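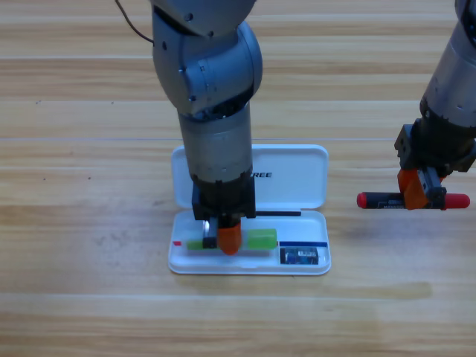

The Laltell pair at the pencil case task, with the marker held in the right gripper.

This post sets out my assessment of the Laltell two-arm bench kit, which our teaching workshop in Pitdale has had on loan under the supplier's evaluation program. Several readers wrote after the September post on single-arm kits to ask whether a second arm justifies the expense and the additional bench space. I deferred an answer until I had used a pair under ordinary conditions. The loan period was 48 days, and the kit was in use on most of them.

I should state the terms of the loan. Laltell supplied the arms, the controller and the software license without charge, and the kit will be returned. The company did not see this text before publication. Marijke Coppens of their education office answered technical questions by email, and where I rely on her answers I say so.

What is supplied

The kit arrives in two cases, one for each arm, with the controller packed beside the left arm. The contents are two arms in grey metal, two grippers, the controller, a power supply, a stop button on a long lead, mounting plates, and a printed guide. The grippers have a black housing, and ours were delivered with orange fingers. A bag of spare finger covers is included. The clamps are not included and must be ordered separately, a point the order form could make more plainly. We lost the first afternoon to this and borrowed a set from the woodworking room.

The two arms are the same model. Either may be assigned as left or right in software, but the controller remembers the assignment by socket. If the leads are exchanged after setup, the arms must be assigned again. The guide mentions this on its last page. I would put it on the first.

Installation

Mounting took one morning with two people. The guide asks for a level surface and gives a procedure for checking the position of each arm against the other. The procedure is sound, although the drawings are small and the text uses two different names for the same plate. After the plates were fixed, the software asked us to bring both grippers to a series of shared points above the bench. This step determines how well the arms work together later, and it should not be hurried. Our first attempt was careless and the arms disagreed noticeably near the front of the bench. The second attempt was satisfactory and we did not need to repeat it during the loan.

Cable routing deserves attention. The cables leave the arms in a loose curve, and the supplied ties are too short to secure them at a comfortable distance. We used longer ones of our own. A school or training center should budget for these and for a cover to keep the arms clean when they are not in use.

The tasks

Laltell provides a set of practice tasks with the software, including stacking, sorting and a simple handover from one arm to the other. They run well and are suitable for a first demonstration. They are also quite forgiving, as the supplied blocks have flat sides and a good grip. I wished to know how the kit would behave with things that a student might bring from a desk, and so most of our time was spent on a task of our own, which we called the pencil case task.

An open pencil case is placed near the middle of the bench. One arm works inside the tray while the other handles an item outside it. We used a white plastic case with a hinged lid, and the contents varied from one session to the next. The photograph at the head of this post shows a lime-green eraser in the tray and a marker with a black barrel in the other gripper.

The task is harder than it appears. The tray is shallow and its rim is raised, which leaves little space for the fingers to approach from the side. The eraser presents few difficulties, being soft and easily held. Thin items are another matter. A pen lying along the hinge line must be approached from directly overhead, and a small error in height will either miss the pen or press the gripper against the plastic. The case is also light and will slide if a finger catches the rim. We decided against fixing it to the bench, as a student would be unlikely to do so.

We logged 179 attempts at the full task. An attempt was counted as complete only if every item named in the instruction finished in its intended place without a person touching the case or the bench. Of these, 100 were complete. I consider this a fair result for a kit at this level, and the record of the failures was of more use to us in planning lessons than the total. The most common fault was a thin item turning in the fingers during the lift. The next was contact with the lid. Contact between the two arms occurred early in the loan, before we had learned to set the shared area correctly, and the controller stopped both arms promptly each time.

Control and software

The arms may be guided by hand, moved from the screen, or run from a saved sequence. Guiding by hand is the best feature of the kit. The joints move smoothly, the resistance is even, and a student with no previous experience can record a short sequence within a lesson. Recording for both arms at once is less comfortable for one person, who must attend to two grippers while also operating the foot switch. We had better results with two students at the bench, one to each arm, and a third at the screen.

The editor is adequate. Saved sequences appear as two parallel tracks, and a wait may be placed on one track until the other reaches a chosen point. Small changes in timing are easy to make. Changes in position are slower, as each point must be opened separately, and there is no means of moving a group of points together. Ms. Coppens informed me that this has been requested by other customers. She did not offer a date.

The software can save up to 14 sequences in the memory of the controller. Others must be kept on the connected computer and loaded as required. For one class this is sufficient. For a workshop with several groups it requires some discipline in naming, and we kept a paper list beside the screen.

Safety and supervision

The stop button worked on every occasion, and the arms held their position when it was pressed. Speed may be limited by a supervisor password, and I recommend that this be set before any student uses the kit. The grippers close gently at the default setting, but the elbow joints can pinch, and hands should be kept away from them during playback. The guide covers this adequately.

Comparison with the Cordeiro kit

Rhiannon Yorath, who runs the evening course at Skornesbridge, has used the Cordeiro single-arm kit for two years and visited us to try the pair. Her view was that the Cordeiro arm is the better choice for teaching the basic ideas of position and sequence, as there is less to set up and less to go wrong. She found the Laltell editor slower than the one she is used to. She preferred the Laltell arms for hand guiding, and she spent most of her visit on the pencil case task in an effort to lift a pen from the hinge line. She has since asked to borrow our notes.

I share her view on the basic course. A center buying its first kit should consider a single arm, and should consider the Cordeiro in particular. The Laltell pair is suited to a second course, in which students already understand one arm and are ready to plan the work of two.

Recommendation

I recommend the Laltell two-arm kit for training centers and for schools with an established program, subject to the following points. The clamps and longer cable ties should be ordered at the same time. A full morning should be set aside for mounting, with two people present. The supervisor speed limit should be in place from the first session. Buyers who expect to edit positions often should ask for a demonstration of the editor before they commit.

Our sequence files for the pencil case task, together with the log sheet, are available on request through the contact page. Please state which software version you are using, as files saved in the current version do not open in the previous one.

Posted May 10, 2020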